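Workshop > Running the business > Tips for one-person shops

Pricing small-batch timber goods

Work out the hourly rate first. Add rent, power, insurance, blade sharpening and your own wage for the year, then divide by billable hours, not hours in the shop. Sweeping, quoting and driving to Nellau for stock are not billable.

Cost each batch on one sheet. For a run of 200 pieces, record timber bought, timber used and offcuts kept. Finish is charged by the litre used -- weigh the tin before and after.

Keep setup time on its own line. A run of 16 carries the same setup as a run of 100, and the unit price should show it.

Ask for a deposit on any order over $700. Put the balance date on the invoice and send it the day the goods leave.

Review prices every November. Suppliers such as Baumgartner change their lists without much notice, and an old quote can lock in last year's timber cost.

Related
Reading a supplier's price list
Prota or Jeda: two invoicing layouts compared
Storing offcuts by length 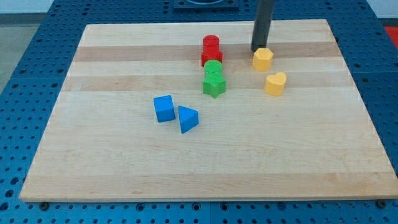

Coloured wooden blocks on a maple board.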